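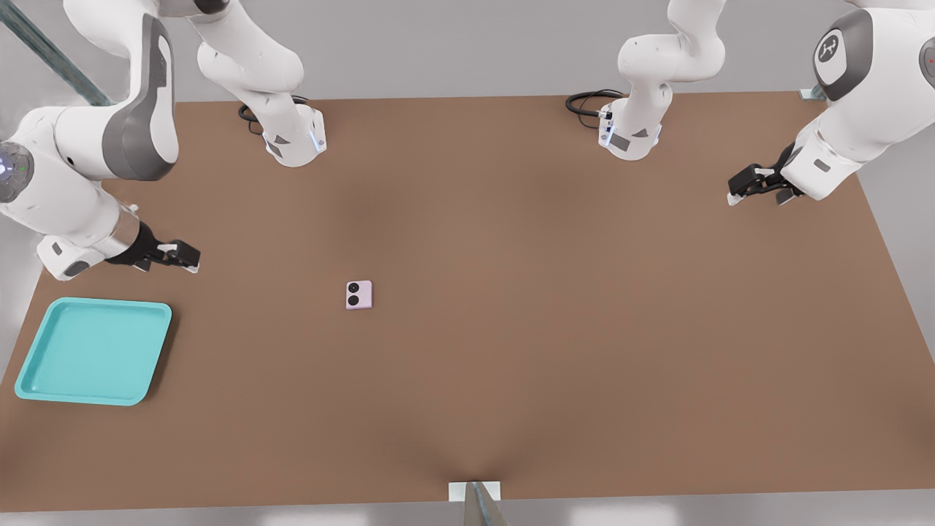
Let the Robot Watch You Fumble

I spent most of last August teaching a pair of robot arms to pick things up and put them in a tray, and I was terrible at it. I say this up front so you know what kind of expert is talking.

The way it works at Tuvimine, where I was helping out, is that you sit down with a controller in each hand, you look at the screen, and whatever your hands do the arms do. You steer a gripper over to the little object, close the fingers, carry it across, let go. Then somebody resets everything and you do it again. When you've got a stack of good runs, the software learns from them and has a go by itself. We did ours in simulation, so at least I couldn't break anything!

My first day I recorded 100 runs. Inna Koval, who was in charge of the data, went through them that evening and threw out 91. Too slow, she said, too wobbly, too many second tries. I'd overshoot, back up, poke at the thing, lose it, chase it across the table (it's amazing how far away two fingers can feel from your own hand). She kept the nine where I looked like I knew what I was doing.

I thought that was fair at the time. Now I think it was a mistake, and I've been boring my friends with this opinion ever since, so now it's your turn.

If you only show a learner the perfect version, what's it supposed to do the first time it's half an inch off? It has never seen half an inch off. My grandmother taught me to make dumplings, and I didn't learn much from watching her make pretty ones. I learned when she tore one and I saw her pinch it shut with a wet thumb. That pinch was the whole lesson, and you'd have edited it out of a cooking show.

Bernardo Frade, who sat at the next desk, disagreed with me loudly and at length. His point was that a robot copies everything, including the dithering, and if you feed it my dithering you get a machine that hovers over a tray like a man who forgot why he walked into the kitchen. He's got me there. I've seen it hover. So no, I don't want every bad run thrown in. The ones where I dropped the object and gave up can go in the trash where they belong. But the ones where I missed, noticed, and fixed it? Keep those!

We did get to try it, sort of. By the end of the month we had 553 runs, and Inna let me put some of my ugly-but-rescued ones back in. I'd love to give you a big number here, but we changed 2 other settings that same week, so I can't claim a thing. It looked better to me. Bernardo says it looked better because I wanted it to.

What bugs me is how the job gets talked about, as if the person holding the controllers were a faucet you turn on for data. Steering those arms is a skill. You get a feel for when to slow down, how high to lift, which side to come in from. I'd pay the people who are good at it a lot more, and I'd ask them which runs to keep before anybody starts deleting.

I'm going back for another round this summer. Inna has promised me a folder of my own for the misses.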